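3. Bedding, Room Air and Night-Time Moisture Load

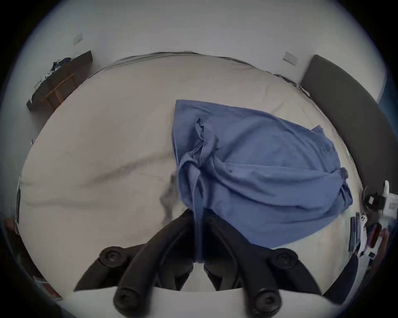

Moisture released by sleeping occupants is one of the least well described inputs in models of small dwellings. Most models assign each sleeper a fixed vapor rate and release that vapor straight into the room air. The assumption is convenient, but it ignores the bedding. Sheets, covers and mattress take up part of the vapor during the night and give it back over the following hours, often when the room is unoccupied and the door is shut. The timing of the release affects the humidity at the coldest wall surface, and it is the humidity at that surface that decides whether mold can grow.

3.1 Background and terms

We use "bed" for the complete assembly of mattress, bottom sheet and any cover, and "cover" for the loose layer on top, whatever its weight (Figure 1). The bottom sheet is treated as part of the mattress surface. It is held flat, one face is always in contact with the mattress, and its exposed area changes little from one day to the next. The cover behaves differently. When it is spread out, both faces exchange moisture with their surroundings, although the lower face does so slowly. When it is bunched, much of the fabric is enclosed within its own folds and is reached only by diffusion through several layers.

Figure 1. Blue cover lying in folds over an off-white bottom sheet. In the terms of Section 3.1, the cover is in the bunched state.

Earlier work on textile sorption has mainly used small flat samples hung in a climate chamber. Such tests give a reliable equilibrium curve for the fiber, and we rely on them for that purpose. They give little guidance on rate, as a hanging sample is exposed on both sides to moving air. Paucar has argued that rate is the controlling quantity in bedrooms with low air exchange, and the measurements reported in this section were planned with that argument in mind.

3.2 Rooms and occupants

Measurements were made in 21 bedrooms in the Lesel housing group, a set of low-rise blocks with solid masonry walls and no mechanical ventilation other than a kitchen fan. Each bedroom had one exterior wall, one window and one door to an interior hall. Rooms with a washing machine, a drying rack in regular use or an aquarium were excluded. Two further rooms were withdrawn in September after the windows were replaced, and are not included in the total.

Occupants were asked to keep their normal habits. They recorded the time they went to bed, the time they got up, whether the window had been open, and how the bed had been left. The last item used three entries: spread, turned back and bunched. We did not ask for further detail. A pilot form with a longer list of entries had produced answers that could not be compared between households.

3.3 Instruments

Air temperature and relative humidity were logged at three points: at pillow height on the wall farthest from the window, at the inner surface of the exterior wall near the floor, and in the hall. The loggers were the Ronholm two-channel type, set to record at intervals of 100 seconds. All units were checked before and after the campaign in a sealed box over saturated salt solutions. One unit had drifted beyond the accepted limit and its data were discarded – the room was kept in the set, but only for the analysis that does not need the hall reading.

Mattress moisture was not measured directly. A sensor strip placed between sheet and mattress was tried in the pilot, but occupants found it uncomfortable and tended to move it. Moisture in the bedding is therefore inferred from the balance of the room air, using the air exchange rate obtained from tracer decay on two nights per room. The starting tracer concentration was 1000 ppm above the hall level in every case.

3.4 Treatment of the data

Nights were accepted if the diary was complete, the window had stayed in one position from bedtime until rising, and no logger had a gap longer than 64 minutes. Each accepted night was followed to noon. The period was divided into an occupied part and a release part, with the boundary at the time of rising given in the diary. Where the pillow-height temperature showed a clear drop at a different time, the diary entry was still used, as correcting it by eye would have introduced a judgment that could not be repeated by others.

The vapor balance was solved with the air exchange rate held constant within each part. This is a weakness. Doors are opened more often in the morning, and the exchange with the hall then rises for short periods. Salazar's two-zone form of the balance was applied to those rooms with a valid hall logger and gave release curves of the same shape, with a slightly later peak. We report the single-zone results for consistency across the full set.

3.5 Results

Three features were common to most rooms. First, humidity at pillow height rose more slowly after bedtime than the fixed-rate model predicts, and the difference was largest in the first part of the night. Second, humidity did not fall to the hall level soon after rising, even where the window had been opened. Third, the delayed fall was longer on days when the diary entry was "bunched" than on days when it was "spread" in the same room.

The third feature should be read with care. Occupants who left the cover bunched also tended to leave later in the morning, and the two effects cannot be fully separated with the present diary. Within single households, where rising time varied little, the difference remained but was smaller. "Turned back" gave intermediate values in some rooms and could not be told apart from "spread" in others.

Surface humidity at the exterior wall followed the room air with a lag. In the corner rooms of the Lò block, where the exterior wall is coldest, the highest surface values came in the release part of the record and not during sleep. A model that ends its vapor source at the time of rising will miss this peak.

3.6 Use in the room model

For the simulations in Section 4, the bed is represented by two stores in series. The outer store stands for the cover and the sheet and exchanges vapor with the room air; the inner store stands for the upper part of the mattress and exchanges only with the outer store. The exchange coefficient of the outer store takes one of two values, for spread and bunched covers. Both were fitted in the Leltari code on half of the rooms and checked against the other rooms. No separate value is given for "turned back", which is run as spread.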